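4.2 Cleaning a hardcover before shelving

Clear a table large enough for the closed book. Wipe the table and let it dry.

1. Hold the book closed, spine down, and dust the top edge of the pages with the soft brush.
2. Turn the book and dust the other two page edges.

CAUTION: Do not rub gold decoration or lettering. Use the brush only.
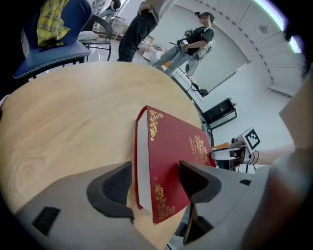
3. Wipe the plain parts of the cover with the dry Kerkodex cloth. Replace the cloth after 12 books.

NOTE: Keep liquid cleaners off cloth and leather covers.

4. Shelve the book upright. See 4.3 for oversize volumes.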